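Skultdale Support Desk
Ticket: Slot poses flip or drift on the puzzle task, wrist camera only
Component: Vokar perception, slot matcher
Status: Closed – workaround confirmed, fix merged
Opened by: Yabsira Tamiru
Opened: 9 August 2024

Hi everyone, and thank you in advance to whoever picks this one up. I've been putting it off because I kept thinking I'd find the silly mistake on my own, and I haven't, so over to you.

We're running the shape-sorting task with Vokar doing the slot matching and Kassa doing the planning. Up until the May release everything was behaving nicely. Since we upgraded, the matcher finds the pentagon slot without any fuss, but the orientation it gives us for the slot next to it jumps from one update to the next. Kassa then does exactly what it's told and replans the wrist every time, so the arm hovers over the board dithering like somebody choosing a paint colour.

My first guess was the checkered floor inside the trapezoid cutout. The red and white pattern is so much stronger than the thin dark rim that I think the edge fitter is locking onto the checks and ignoring the outline of the hole.

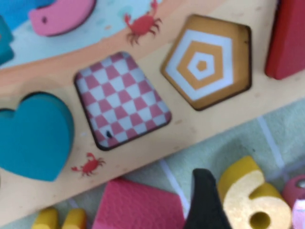 Asnakech Alemneh: Thanks for such a thorough write-up, Yabsira, it's a treat to get one. I think you're on the right track. The May release changed how the edge fitter ranks its candidates, and it now favours contrast over closure. A strong regular pattern inside a recess would win that contest nearly every time. Could you try two things for me? Set edge_rank back to "closed_first" in the matcher config, and turn on the hypothesis log so we can see which outline it settles on. Please leave Kassa alone for now, as I'd like to change one thing at a time.

Yabsira Tamiru: Done, and what a difference! I ran the matcher in dry-run mode, no arm motion, for 1000 updates. Before the change the trapezoid pose flipped 400 times. After it, the pose flipped 4 times, and all of those came right at the start while the exposure was still settling. Log lines from the old setting, in case they help the next person:

slot_match: candidate A source=texture closed=false score=0.91
slot_match: candidate B source=rim closed=true score=0.84
slot_match: selected A

So the rim was being found all along, and then it lost the vote. I feel a bit better about not spotting it myself.

There is a second problem, though, and I can open a new ticket if you'd prefer. When the wrist backs off for the wider view, the mat estimate tilts. We use the printed white grid to work out the table plane, and our mat is a soft one that doesn't lie perfectly flat. The lines ripple in places, and the fitter seems to treat every bend as honest geometry. By the time the tilt reaches Kassa, the approach to the puzzle board is leaning and the fingers come in crooked.

Asnakech Alemneh: Happy to keep it here, it's the same config file anyway. The plane fitter assumes a rigid grid unless told otherwise. Rolance has a robust mode that drops line segments that disagree with their neighbours, and it copes well with cloth and vinyl. Steps below – please do them in order and restart the matcher in between.

1. In the Rolance settings, change plane_fit from "rigid" to "robust" and set min_segments to 4. With the board and a yellow duck taking up part of the mat on the left, you still have plenty of open grid to fit against in the wide view.

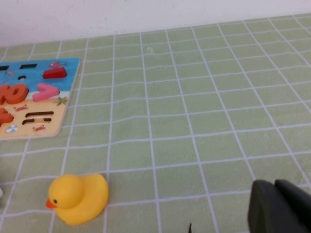
2. Mask the gripper. The fingers come into the lower right corner of the wide view, and their rounded edges can be picked up as short line segments. The mask tool is under Tools, then Self-filter, and it will remember the shape for that wrist pose.

3. Clear the cached plane before you start the planner again. Kassa holds on to the last good one, and it'll happily carry on with the tilted version if you let it.

Yabsira Tamiru: All three done. I missed the cache step the first time through and spent a good while muttering at the screen, so please put that one in bold in the docs if you can. With the cache cleared the plane sits level and the approach is straight again. The trapezoid pose is holding too.

Asnakech Alemneh: Lovely news. The ranking default goes back to "closed_first" in the next build, and I've added a warning for when Kassa loads a plane older than the current session. Closing this now, but do reopen it if the flipping returns.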